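Clarine Touring Case for Stage Microphones, 16 slot

Cerkov Stage & Music > Live sound > Cases and storage

In stock. Order by 3pm for same day dispatch, Mon to Thursday. Friday orders go out the following week, sorry.

The one most singers and small touring bands end up buying from us. Hard shell, foam inside, takes 16 handheld mics stood on their heads with a well at the back for clips and short leads. Country acts, club singers, function bands, all sorts. Two latches on the front, both lockable, keys taped inside the lid (please check before you ring us to say theyre missing).

What you get
Case with cut foam insert
Lid pad
Two keys
Shoulder strap
Sheet of blank labels

Each slot is stepped, so slim vocal mics and the fatter radio handhelds both sit properly. Very big transmitters with the aerial sticking out of the bottom: fine, but leave the lid pad out. Side-address studio mics no. They don't fit and we won't swap a cut-up insert because somebody had a go with a bread knife.

Foam is the firm grey sort. New ones smell a bit for the first few days, leave the lid open overnight.

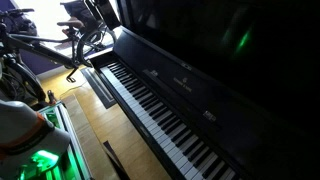
Strap clips to the rings at either end. It's a decent strap but the case is heavy once full, so for anything further than van to stage use the side handles. Rubber feet on the base and the back, stands up either way. Stacks with the other Clarine cases, and with the older Surdu ones if you take the feet off the top box. Surdu are no longer made, we have a few spare inserts left, ask.

Sizes
Clarine 16: 16 slots, one well
Clarine 18: 18 slots, no well, same outside size
Insert only: fits either shell

The 18 is the better buy if your leads live in a separate bag. Same price. People do get them mixed up at checkout so have a look at the basket before paying.

Latches are made by Risix and are the same as on their rack lids, so spares are easy. Sold in pairs with screws. You'll need a small crosshead and some patience with with the lower screws.

Cleaning
Shell: damp cloth, washing up liquid, nothing stronger.
Foam: hoover on low. Do not wash it, it takes a week to dry and goes out of shape.
Latches: a drop of light oil every winter.

Guarantee
200 weeks on the shell and hinges. Latches one year. Foam isn't covered, it wears, that's what it's for. Keep your order number, we can't find you from a band name.

Hire companies and theatres: trade price kicks in on larger orders, email with quantities and a delivery address. We can print a name on the lid, up to 18 characters including spaces, white or yellow only. Printed cases can't come back unless faulty. Allow an extra fortnight in November and December, everyone wants them before the Christmas shows.

Not airtight. Showerproof at best. Don't leave it out at a festival under a tarp and hope.

Colours: black. Red is finished, the last batch of 1000 has gone and Clarine aren't doing any more.

Returns within 16 days, unused, in the box it came in. Collection from the Cerkov counter is free, ring the bell at the side door.

Also bought with this
Clarine lead bag, small
Surdu spare insert (last few)
Risix latch pair, black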